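Ticket: grasp success drops to nearly nothing after retargeting change
Project: Veloso (sim benchmark, kitchen counter set)
Component: Petirine hand retargeting
Status: resolved, leaving open for the tray question
Opened in October

First entry, 9.40 am
Right, I'm stuck, so I'm writing it down in the hope that somebody on the Trutuvar side spots the daft thing I've done. I re-ran the pick task overnight with the new retargeting and the policy managed 2 successful grasps out of 90. Same checkpoint as last week, same seeds, same counter. The old retargeting got 38 on the same set, which wasn't brilliant but at least looked like a robot trying to pick something up!

What it does now: the right hand goes to the right place, comes down over the lid, the fingers start to curl and then the whole thing just hovers there until the episode times out. No contact on the thumb at all in the logs.

Tried so far:
- reinstalled Petirine from clean, no change
- swapped the red tub for the plain box object, same hovering
- turned the friction up to silly levels, no change (well, it never touches anything, so why would it)
- replayed the human demos straight through without the policy, and they fail too

That last one is the useful bit, I think. If the demos can't be replayed then the policy is off the hook and it's something in how we map human fingers onto the robot ones.

11.15 am
Cliltel support suggested checking the joint limits in the hand file. I did, and they're fine. They also asked if the left arm was doing anything odd. It isn't, it just holds its open pose all the way through, as it should in the one-handed tasks.

2.05 pm
Found something. The new retargeting matches fingertip positions relative to the wrist, and the old one matched them relative to the palm. The demos were recorded with the palm as the origin. So every fingertip target is shifted along the hand, and when the palm faces down over the lid the thumb target ends up somewhere above the rim where there's nothing to pinch. With the palm facing sideways you'd hardly notice, which explains why the mug tests passed and I merged the thing feeling very pleased with myself.

2.50 pm
Put the palm offset back in as a setting (it's called origin_link, default is now palm) and replayed 20 demos. All of them lifted the tub. I had to go and make a cup of tea.

4.30 pm
Full run again with the fix, same checkpoint, and the success count is above the old one. I don't want to put the number in here until I've repeated it with different seeds, and please don't quote it in the write-up yet either. For the method section, though, I'd like us to say which link the fingertips are measured from. I went through our own draft and we don't mention it anywhere, so anyone trying to repeat this would be guessing.

Still open: a few of the failures that are left seem to happen when the tub starts close to the raised rim of the tray. Could be collision shapes, could be the fingers clipping the edge on the way down. I'll split that into its own ticket unless someone objects. Render from the pick task attached. 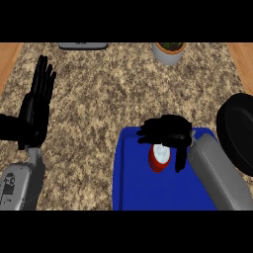

Attachment: right hand over the tub on the blue tray, left hand in its open pose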